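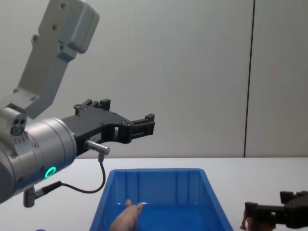 I would like to say a few kind words for the recipe card, the real one, with the butter stain in the corner and the handwriting that leans downhill. My kitchen drawer holds 206 of them, and I know that because my nephew Ataberk Yaman counted them last June while he was supposed to be drying dishes.

Now, I cook from my phone as much as anybody. I look up oven temperatures, I save more casseroles than one family could eat, and I have a weakness for anything with dumplings in the title. But I've come to believe that a recipe written out by hand asks you to trust yourself a little, and I think we could all stand to do more of that. My neighbor Sevim Karakaya gave me her lentil card when I moved in, and it says "cook until it looks right." I was so annoyed! I wanted minutes. I stood over that pot for a good long while, stirring and peering and tasting, and by the third batch I knew just what she meant – the lentils slump a bit, and the spoon leaves a track behind it.

A timer would have gotten me supper sooner, I'll grant you that. It wouldn't have taught me to look.
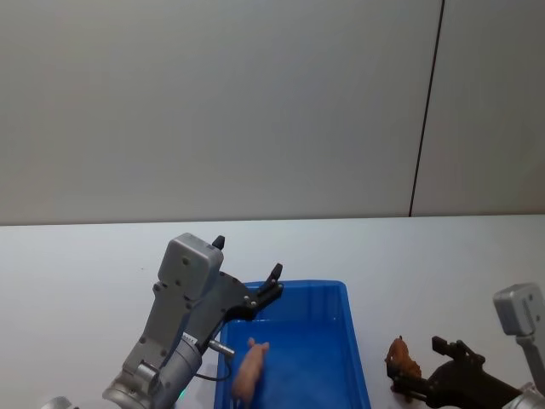

White tabletop with a blue plastic bin.

My friend Malachy disagrees with me on all of this, and he is a better baker than I am, so I listen. He says vague cards are how good recipes get lost, and that his grandmother's "butter, enough" cost him 20 ruined loaves of brown bread. He weighs everything now, even the salt. I can't argue with his bread, and for bread I'd say go ahead and weigh.

But soup, stew, a pan of greens, the apples you're cooking down for no particular reason? Those can take some guessing. Write them out for somebody you love, leave a little room in the directions, and put your name at the bottom with the year. And if the card you were given says "a handful," use your own hand and see how it tastes.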